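Rendis shape blocks, second season with us – a review

I bought the Rendis shape blocks two winters ago, and since then I am asked about them often enough that I decided to write everything in one place. I run a small play and learning room in Draltley, for children from two years up to school age. We have mostly wooden toys, and I was not sure I wanted colored blocks of this kind at all. So please read this as the opinion of a person who began with some doubt.

What you get

The blocks come as solid shapes in strong colors. There are the usual ones, cube and cylinder, and then the ones which make the set more interesting, for example an eight-sided prism and a star. Each piece is in one color. There are no letters, no numbers and no faces printed on them, and this was for me the main reason to choose this set and not the one from Veres, where every side has some animal looking at you.

The set arrives in a carton box with a thin lid. The lid did not survive the first December. I moved the blocks to a cotton bag and threw the box away, so if you like to have your toys in the original packing, this could disappoint you.

In the hand

The pieces are light. A child of two can lift any of them with one hand, and when a tower falls it does not make the noise which wooden blocks make. In our room, with a hard floor and neighbors under us, I value this very much. The edges are clean but not sharp. I have stepped on the star without shoes and I can report that it is unpleasant, but less than many other things I have stepped on.

The colors are honest, strong colors. Green is green and red is red. When I say to a small child "bring me the blue one," there is no discussion. With the Wamberg set, which we also have, there is a turquoise piece that half of the children call blue and the other half green, and I spent many mornings in the middle of this argument.

One thing I like is that color and shape are not tied together. We have a green cylinder and a red cylinder, and also a star that is green. So I can ask for "the same shape, another color" or "the same color, another shape." For the four-year-olds this is a real task. The younger ones simply collect everything green, and that is good too.

Building with them

For building high, this is not the best set. The cube and the cylinders stand well, and the eight-sided prism is very stable and makes a nice base. The star, when it stands on its points, falls at the smallest touch. When you lay it flat, it works as a roof or as a plate in the play kitchen, where most of ours spend half of their life.

The tops of the cylinders are not fully smooth. They have a light texture, and I thought first it was only decoration. In use it helps a little, the next block does not slide so easily. It also takes dirt more easily, and I will come to this under cleaning.

The surface you play on

This part I want to explain longer, because it changed my opinion of the set. On a carpet the blocks are frustrating. They are so light that they lean with every wave of the carpet, and the child thinks it is his mistake. For the first months I had them on the carpet and I nearly gave them away.

Then I put them on a flat wooden board and everything became easier. A pale board is the best choice in my opinion, the colors show very clearly on it and a child with weak sight can find the pieces faster. Ours is a plain board with no rim. I lay the shapes in a ring near the border and leave the center free, and the child brings one shape at a time into the middle. 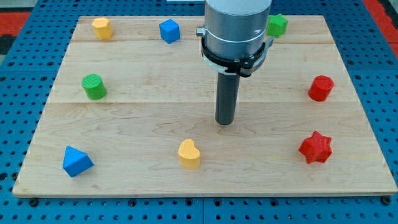
The free center also teaches something about order. When the game is finished, each shape goes back to its place in the ring, and a child who does not want to clean up will often agree to "close the circle." I do this with groups on Tuesday and it takes a few minutes.

If you buy a board for this purpose, look at how the planks are joined. A small step between two planks is enough to make a light block tilt. Move your palm over the seams in the shop before you pay.

Cleaning

I wipe them with a damp cloth and a little dish soap. On the flat sides this is enough. On the ribbed tops I use a soft toothbrush, and banana is the worst enemy. Do not leave the blocks on a radiator to dry – one of our cubes got a slightly hollow side from this, and that was my fault and not the fault of Rendis.

What I would change

The bag should be included. A third star would be welcome, as it is the piece they fight for. And I would like to buy single pieces, which for now is not possible, so when a block is lost under somebody's car seat, it is lost.

My opinion

I would buy them again, for children between two and five. For older children who want to build castles, take wood. If you have only carpet at home, count the price of a board into your decision.

Print this page
E-mail this page

Recent reviews
Veres animal cubes, large set
Wamberg stacking rings after one year
Three cotton toy bags compared
Low shelves for a small playroom
Rendis lacing boards

Last updated: December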